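2018-09-06

Natural dye notebook, Dunbar workshop. Madder, third round.

Okay, the madder is finally behaving and I am so pleased I have to write this down before I wash my hands. The orange problem from April is gone! Genalyn Cabanatuan said all along that I was cooking it too hot, and I kept turning the burner up anyway, so that one goes to her.

What I did today. Cotton sheeting, the heavy stuff from the Gustumen bolt, 200 g dry weight, scoured with soda ash last night and left in its own bath until this morning. The scour water came out the color of strong tea again. I will never get over how much junk is hiding in cloth that looks perfectly clean. Rinsed until clear, then into the tannin, then into the alum, then wrung out and hung up while I got the roots ready.

Roots: the chopped Skenico ones, soaked and poured off twice to get rid of the yellows and browns. I kept both pour-offs in jars (labeled, top shelf, please don't toss them), since they may give a nice peach on wool. Then the same roots through the blender with a spoonful of chalk, into the pot, cloth in, and up to temperature over 90 minutes. I did not let it go past the mark on the thermometer this time. Sat next to it with a book. It is so hard to leave a pot alone!

Result: a proper warm red on the first piece, with a bit of brick in it when you hold it to the window. Second piece, same bath, went to a soft coral. Third piece I'd call salmon, and I love it more than the red. I didn't expect to like the exhaust bath best, but there it is. All three are on the rack now and I know they'll shift a little as they dry, so no final swatches until they've been washed and pressed. 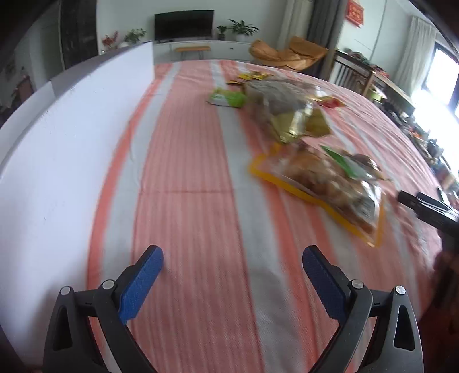

Stripes are where I want to go with the third bath. Ulises Rivadeneyra has been after me to try clamping long folds between boards, so the dye only gets in along the edges, and I have been putting it off because my boards are warped and the bands come out fat at one end. But a full bed sheet would be such a good test piece. The salmon-pink and light gray striped one on the bed is pretty much the palette I'm after: both colors quiet, the bands alternating all the way along so your eye just runs down the length of it. Gray is the part I haven't solved. Iron over tannin gives me gray easily enough, but iron anywhere near madder drags it off to purple brown, so the gray would have to go on first and then be covered, or else I dye the whole cloth gray-free and weave the thing from two yarns like a sensible person.

Ulises thinks a resist paste would hold. I think it'll bleed. We are going to do 7 small strips, each with a different paste thickness, and see who buys lunch.

Notes on the iron: keep it in its own bucket, with its own spoon, its own gloves. The saddened patch on the corner of swatch 3 is my fault, I stirred with the wrong stick. Looks kind of great though? Saved it.

Equipment: the Motix hot plate cycles too wide on low. It overshoots, shuts off, and the bath drops before it kicks in again. Putting the pot inside a bigger pot of water smoothed that out beautifully and I'm doing it that way from now on. The big enamel pot has a chip inside the rim, so it is now for scouring only. I wrote SCOUR on the lid in paint pen.

Light test: cut a strip from each piece, taped half of it under card, stuck the lot in the south window above the sink. Genalyn wants a weld strip in there too for comparison, and she's right, the weld from the spring batch is fading faster than I'd like.

Still to do: more chalk, we're nearly out. Flatten or replace the boards. Ask Genalyn how long she rests her alum before rinsing, because hers never goes patchy and mine does, always along the fold. Try the peach pour-off on the leftover wool skein. Strain and freeze the spent roots, there's at least one more pink in them and I want it!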